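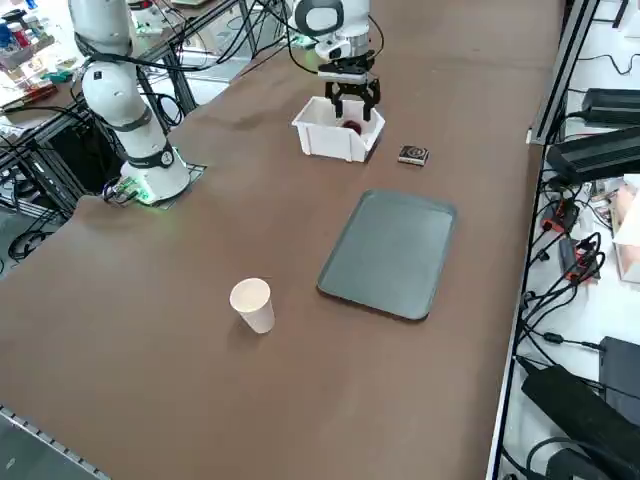
White bin, grey tray and paper cup on the brown table

Solance sorting table - common questions

What goes in the white bin?
Small loose things only. Boxes stay on the table next to it.

May I put my cup in the grey tray?
Please not. The tray is for sorted items, and cups stand directly on the table.

Can I order another tray?
Yes, ask for item 797. Delivery from Ehlers takes three weeks - in June a little longer.

Who can help me?
Write to Lorna Baluyot at the Prurnolwood desk before 4 pm.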